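Search this site
Enter keywords
Go

The case for fake flowers on a painted table

By Lok-yiu Tse
11 September 2020

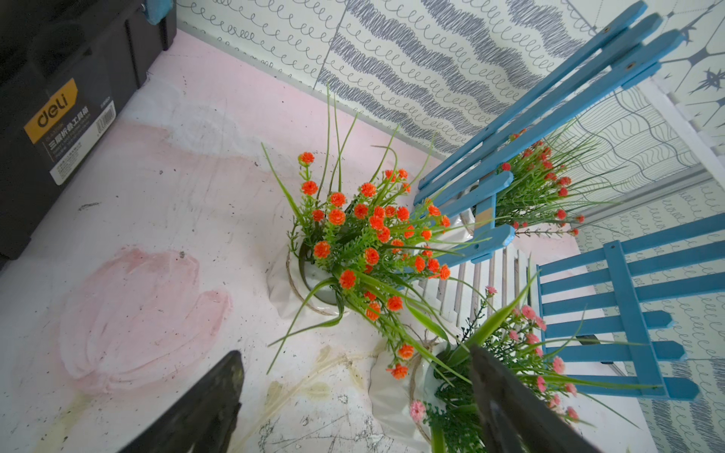
Orange and pink artificial flowers in white pots, with miniature blue chairs and a bit of picket fence. The tulip is painted on the tabletop.

I have kept artificial flowers at home for 14 years and I think they deserve a better name than they have. People who would never object to a printed curtain or a painted plate will look at a fabric blossom and call it a lie. I want to argue the other side, and also say a word for the small decorated table, which gets laughed at for the same reasons.

The usual complaint is that artificial flowers pretend. A real flower is supposed to be worth having because it dies, and the fake one skips that part. I have heard this from my friend Ching-wen Tseng many times. She grows dahlias and she is entitled to her view. But when I look at a pot of ruffled orange blossoms with twine around it, I am not fooled and was never meant to be. Orange flowers that all stay the same orange, with grass blades going off in every direction, are a decoration. A wallpaper rose is a decoration too, and I have yet to meet anyone who waters one.

The grass matters more than people think. Cheap arrangements are often a tight ball of color stuck in a cup, and they look bad because nothing sticks out. Long blades that shoot up and then flop over the rim break the outline. They also catch sleeves. I would still take them over the ball.

Pots matter next. I have bought the flowers already potted and I have bought the stems and potted them myself, and a plain white ceramic pot does most of the work either way. Twine is a cliche by now. Every gift shop from here to Skistdale has wrapped something in it. I don't mind. It gives a white pot an edge, and when it gets dirty you cut it off and tie on a new piece. A ribbon would look worse after one summer.

Then there is the table. A painted top with a big pink tulip on it takes wear in a way that bothers some people. The petal lines get smudged, the white parts collect scuffs and specks, and scratches show up everywhere. Yao-tsung Su restores furniture and we have disagreed about this since we shared a stall at the Grivotmont market one May. He would sand a top like that and start over. I would wipe it down and leave it alone. Paint on a tabletop is there to be used, and if you want a tulip that stays perfect you should hang it on the wall, away from cups and elbows.

His answer is that worn paint only looks good to people who don't have to sell it. There is some truth in that. He once had a painted side table in the shop for 30 weeks, and it went the day after he stripped it. I accept that buyers like a clean surface. I don't accept that this settles how a table should be kept at home.

The harder thing to defend is the miniatures. Blue wooden chairs too small for anyone, and a white picket fence panel that keeps nothing in or out. My sister-in-law Yu-ting Tang calls this sort of thing dust furniture, and she is right about the dust. The gaps between slats are the worst place to clean in any house. I use a dry paintbrush and it takes a while.

What the chairs do is set a scale. Put a pot of flowers on a table alone and it is a pot of flowers. Put a tiny chair next to it and the flowers turn into a tree, or at least a large bush, and the painted leaves start to look like ground. A child sees this at once. Adults see it too – they just tend to feel they should be past it. I don't know why a model railway is a respectable hobby and a miniature garden is clutter. The same hands and the same patience go into both.

I also like that small wooden things show how they were put together. If you can see a screw head in a slat, you know how to fix the chair when it comes loose. Most of what I own that costs 200 dollars or more can't be opened at all.

There are limits. I would not put artificial flowers on a grave, though plenty of people do and I don't think less of them. I would not mix real and artificial in one pot, because the real ones go brown and make the others look smug. And I think two pots on a small table is enough. Orange and pink together is already a lot of color next to blue chairs, and a third pot would crowd it. At one point I had 6 on a windowsill and it looked like the checkout end of a garden center.

They do need care, which the people who sneer at them forget. Dust dulls the blossoms. The green goes gray before the petals do. I take mine outside twice a year, shake them upside down and go over the leaves with a damp cloth. Sun will fade the pinks first, so I move the pots around. It is less work than real flowers, and I don't see that as a mark against them.

Ching-wen brought me a bunch of her dahlias last week. They are in the kitchen and they are very good. The orange ones are still on the table.

Related
Twine, ribbon or nothing: what to do with a plain pot
Yao-tsung Su on when to strip a painted top
How I clean dollhouse furniture
Letters: Chi-keung Sin replies on plastic ivy
A morning at the Grivotmont market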